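Subject: Re: [vullerley-households] Sorting at home before the September change
Date: 15 March 2009

On the list, the Gedura Street tenants wrote:

> We got the leaflet from Mahuika and it says food scraps have to be
> kept apart from September on. Our kitchen is 5 feet wide. Where are
> people putting the extra bin? Also, does anyone know if the 120 liter
> cart is going away? The leaflet says one thing and the web page says
> another.
>
> And are bags still allowed for regular trash?

I called Mahuika about the cart. It stays. The web page is old and they said they would fix it. What changes is the pickup, which goes to every 2 weeks for trash and stays weekly for food scraps. If you live in one of the Lumon buildings you share carts in the yard and none of this affects you until they put in the new enclosure. 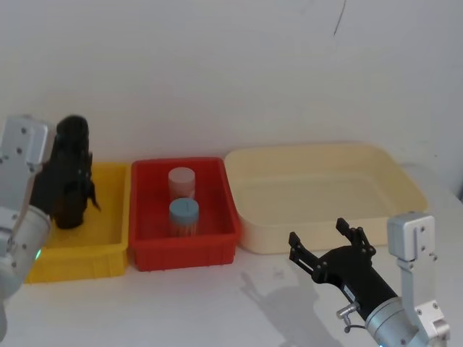 On space, I would forget about the cabinet under the sink. The drain pipe takes up the middle and you end up with one small pail and a lot of wasted room. We measured ours and gave up. A shelf or a table against a wall works better, with the bins in one row. Three open bins side by side will fit on a tabletop, and if one is a color you can spot right away, like yellow, people stop asking which is which. Open tops are fine for paper and cans. Food scraps need a lid, so keep that pail separate – ours sits by the back door.

As for bags, yes, regular trash still has to be bagged and tied. Food scraps go in loose or wrapped in newspaper. No plastic at all in that one, and they will leave the cart at the curb if they find any. Our neighbors had that happen during the trial and had to pick it all out by hand before the next pickup.
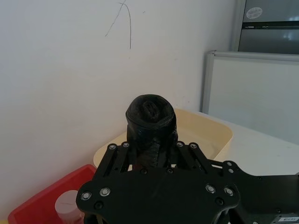

The sticker is the other thing. Each cart needs the new one on the front, not the lid, and the old stickers stop counting when the change comes in. You get them at the counter in room 328 of the Vullerley town offices. Bring something with your address on it. They would not give me one for my mother's place without her water bill, so if you are picking up for someone else, take theirs along too.

I did not get an answer on yard waste. The person I spoke to thought branches could go in with the food scraps if they were cut short, but the leaflet says leaves and grass only. I would go by the leaflet for now. If anyone has it in writing, please post it to the list.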